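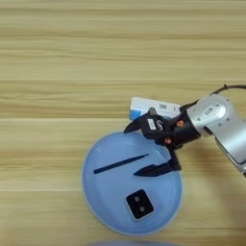 Gornar 상판 조작 데이터 README

Gornar는 헤드 시점 영상에서 물체 검출과 파지 계획을 함께 돌려 보려고 만든 작은 데이터 묶음입니다. 이걸로 학습하면 일반 가정에서 통한다는 주장은 하지 않으며, 그런 주장을 보면 저는 일단 의심합니다.

최종 수정: 2018년 12월 2일

구성
에피소드 100개, 초당 30프레임. 학습용과 평가용 분할은 splits/에 있습니다. 평가용은 18개뿐이라 성공률 몇 퍼센트 차이는 잡음으로 봐야 합니다.

물체와 배경
나무 상판에 하늘색 원형 접시, 흰색과 파란색의 작은 상자, 가느다란 남색 막대, 모서리가 둥근 검은색 소품이 나옵니다. 배경이 단순해서 검출 점수는 높게 나옵니다. 모델이 좋다는 뜻으로 읽지 마십시오.

도구
1. Gramer: 프레임별 마스크 생성. 남색 막대처럼 가는 물체는 그리퍼 손가락 근처에서 마스크가 자주 끊깁니다. 설정값을 9번 바꿔 봤지만 나아진 것은 없었습니다.
2. Halász: 파지 후보 계산. 상자가 그리퍼에 물려 접시보다 위쪽에 있는 프레임에서는 파지 상태를 따로 넘겨야 합니다. 그러지 않으면 이미 잡은 상자에 다시 후보를 냅니다.

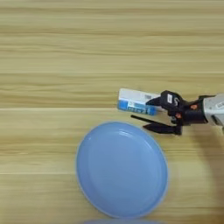

3. Zirnstead: 궤적 재생과 로그 비교. 타임스탬프 보간은 기본으로 꺼져 있습니다. 켜면 곡선은 매끈해지지만 지연이 가려집니다.

알려진 문제
팔과 그리퍼가 상판에 드리우는 그림자를 물체로 잡는 오검출이 남아 있습니다. 5월 버전에서 고쳤다고 적었는데 재현해 보니 임계값만 올라가 있었습니다. 상자의 작은 글자는 흐려서 읽히지 않는 프레임이 있으니 문자 인식 평가에는 쓰지 마십시오.

실행
python replay.py --split eval --interp off
결과를 보고할 때는 실패한 에피소드 번호도 같이 적어 주십시오.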